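Trindel Control Software: Set-up Guide
Section 5. Wrist camera masking and contact hold
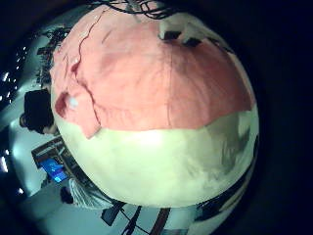
Complete Section 4 (joint limits and tool offset) before starting. The steps in this section set the lens mask, the exposure region and the contact threshold for the wrist camera. They must be repeated whenever the lens or the finger pads are changed.

5.1 Lens mask

The wrist camera uses a wide-angle lens with a circular view. Pixels outside the circle carry no data and must be excluded from tracking.

1. Open the Savmont panel and select Wrist > Lens > Mask.
2. Set Mask type to Circular.
3. Press Fit. The software looks for the edge of the circle and draws a green outline.
4. If the outline leaves the visible circle, drag the centre point by hand and press Fit again.
5. Press Store.

Note: A large object held close to the lens can hide part of the circle's edge. Run Fit with the gripper open and nothing in view. The stored mask is then valid for close work.

Note: The mask does not remove lens distortion. Straight walls and door frames will still appear curved in the live view. The tracker applies its own correction from the lens file.

5.2 Exposure region

1. Select Wrist > Exposure > Region.
2. Set Region to Centre and Size to 276.
3. Set Target level to 81.
4. Place the object to be handled in front of the camera and check the clipping display. Bright patches on a pale surface are marked in red.
5. Lower Target level in single steps until the red marks no longer cover the object outline.

Caution: Do not use Full as the region. Ceiling lights and monitor screens at the side of the view will alter the exposure as the wrist turns.

5.3 Contact hold

Contact hold stops the approach when the object fills a set share of the masked view and the pad sensors report load. Both conditions must be met.

1. Select Planner > Approach > Contact hold and set it to On.
2. Set Pad threshold to 158 counts.
3. For objects with two colours, set Segment by to Outline. Colour splits the object at the boundary and returns two targets.
4. If the covering is creased or has a raised flap, set Edge filter to High. Internal edges may otherwise be reported as the object outline.
5. Run Test approach at low speed and read the result line. HOLD OK is expected. HOLD EARLY means that the view condition was met without pad load.

Caution: Keep people outside the marked work area during Test approach. Heads and hands seen by the wrist camera are not treated as obstacles by the planner. Person detection is handled only by the fixed Druleck scanner.

5.4 Saving

Save the profile under a new name and export the log. Kuhlmann controllers need a restart before the new profile is listed.

Section revised by Tamsin Szabo, September 9, 2022.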